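The Shirt for Wayne Clegg

My mother sold my father's scooter in July, the same month I lost the job at Lostora, so I'd had plenty of practice at pretending to be fine by the time Kanchan Awasthi called me.

"You still sew?" she said. No hello. Kanchan has never wasted a hello on anyone.

I told her I did, sort of, mostly hems and my nephew's school pants. She said good, because Wayne Clegg needed a shirt taken in and he'd pay double if he could have it by morning. I knew the name. Everybody on our street knew the name! He'd rented the upstairs rooms at the Prajapati house for 23 years and in all that time he'd been seen in maybe two shirts.

So I went over there with my pins and my tape, and he opened the door and he was so thin. I'd remembered a big man, the kind who had to turn a little to get down the stairs.

"It's for a wedding," he said. "Aarti's girl."

Now, I should explain that Aarti Srivastava and Wayne Clegg hadn't spoken since before I could drive. My mother says it was money. Yogesh Nishad, who runs the tea stall and hears everything a day early, says it was a letter that went to the wrong door. I've heard it both ways so many times that I've stopped picking.

"Did she invite you?" I asked. (Rude, I know. I was on my knees with pins in my mouth and it just came out.)

He pointed at the dresser. There was the card, cream colored, with his name written out by hand, and under the name she'd put four words: Wear the brown one.

I looked at the shirt. I looked at the card again. Then I got very busy with the side seam, because he was wiping his face and I thought he'd want me looking somewhere else.

"She bought it for me," he said after a while. "I was a lot fatter."

I stayed up until past two with that thing. The old thread was so brittle it came away in crumbs, and I had to redo one sleeve — I'd set it in backward like a beginner — and drink some of my mother's terrible instant coffee. I wouldn't take double. I wouldn't take anything, and we argued about it on the landing until he shoved 10 dollars in my coat pocket and shut the door.
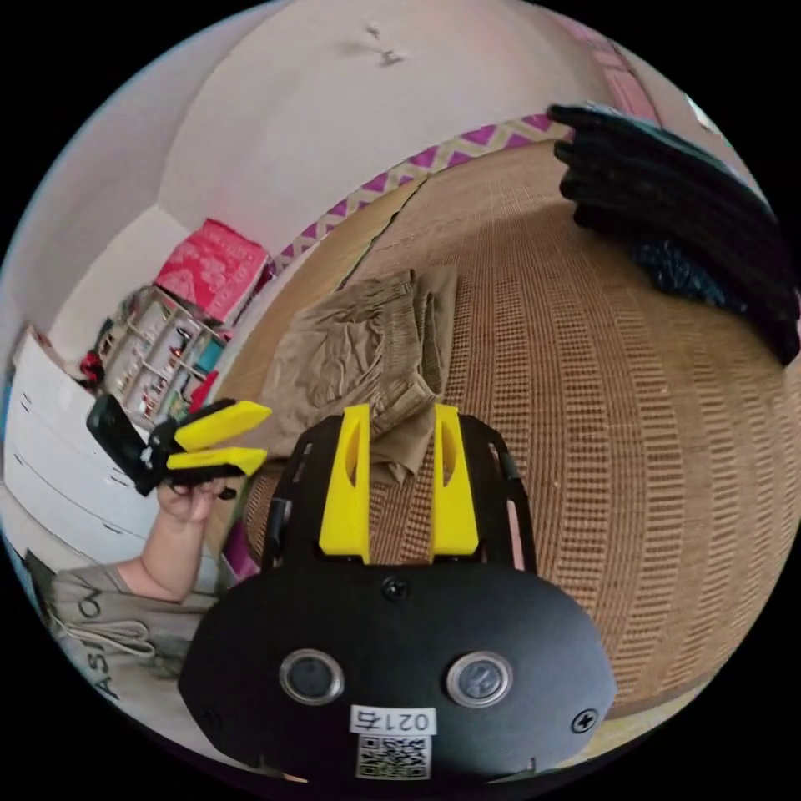 I didn't go to the wedding myself. Ankit Katiyar parked cars for it, though, and he told me Wayne stood out by the gate for a long time with his hands in his pockets, and that Aarti finally came down the path in her good shoes and fixed his collar before she said a word to him.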